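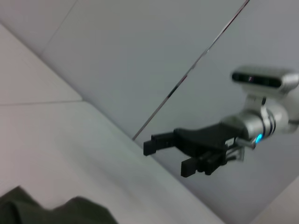

What is the best way to get gray scuff marks off white and light gray laminate without dulling the finish?

Start with a damp microfiber cloth and a drop of dish soap, wipe in straight strokes, rinse with a second cloth, and dry right away. If the mark is still there, put a little baking soda paste on it for a minute and rub lightly with a fingertip through the cloth. Leave melamine sponges for last and try them on a hidden spot first, as they are a fine abrasive and can leave a shiny patch on a matte surface.

Details from the original post

We redid our workroom last November with flat panels from the Danberg line, white on the wall side and light gray on the worktop and the shelf fronts. They are matte. Within a few months we had dark rub marks all along the front edge of the worktop and on the lower wall panels where things get set down and dragged. Some of them feel like they sit on top of the surface and some look more like a pencil line.

I have tried window cleaner (no change) and an orange oil spray, which left a film that shows every fingerprint when the light comes in from the side. I would like to get the film off too. The panels weren't cheap and I don't want to replace any.

3 answers

Answer 1 (accepted)
Member since 2016, 226 helpful votes

The first thing to deal with is the orange oil, because you can't judge the scuffs through it. Mix one part white vinegar to four parts warm water and go over the whole panel, not only the marks. Wring the cloth out well. Do it twice, then wipe with plain water and dry with a clean towel. Old T-shirts work for the drying. Don't let water stand along the seams or the edge banding. Once it gets under there the core swells and it won't go back down.

After that, look at the marks again from a low angle. You will probably find two kinds.

Marks that sit on top are material from whatever rubbed against the panel, usually rubber or dark plastic. Those come off with soap or baking soda paste. If they don't, put rubbing alcohol on a cotton pad, hold it on the mark for ten seconds, then wipe. Turn the pad to a clean side each time or you will spread the gray around. Some matte coatings don't like alcohol, so test inside a shelf first and look at it the next day.

Marks that look like a pencil line may be metal. Aluminum leaves a thin gray line on matte white. A paste cleaner made for ceramic cooktops will lift it, but use very little and don't lean on it.

If you can catch a fingernail in the line, it is a scratch and cleaning will not help. A matching filler stick will hide it from a few feet away. I have used the Disia sticks in white. They also sell a gray but it was too blue next to mine.

Comments on this answer

The vinegar mix took the film off. It needed three passes on the worktop and two on the wall. Most of the scuffs came up with plain soap once the oil was gone, and I am going to do the lower panels on Saturday. There are a couple of lines near the left end that I think are the metal kind. (original poster)

Dry them well around the screw caps. Mine stained there.

Answer 2

I clean a lot of rental units in Sadelville and we just use the magic sponge on everything. Never had a complaint. Get it wet, squeeze it out, rub until it's gone. A pack of 14 lasts me a while.

Comments on this answer

This is fine on gloss. On matte it polishes the spot, and you see it in side light, which the poster said they have.

Ok but rentals get repainted anyway so maybe that's why I don't see it.

Answer 3

For keeping the marks from coming back, put felt or clear bumpers under anything that gets moved along the worktop, and run a strip of clear edge film on the front. I bought a roll from Hầu for $19 and it did two worktops with some left over. Clean the edge with alcohol and let it dry before you put the film on, and start from the middle. I started at one end and had a bubble at the other that I ended up slitting with a razor blade.

Light gray hides the rubber marks better than white does, if you ever get to pick again. It shows dust more though.

I don't know if the film yellows. Mine has been on since spring and is still clear.

Viewed 3,000 times
Topics: laminate, scuff marks, matte finish, worktops, wall panels

Related
Removing tape residue from white shelving
Swollen edge on a laminate worktop
Does car wax work on matte laminate?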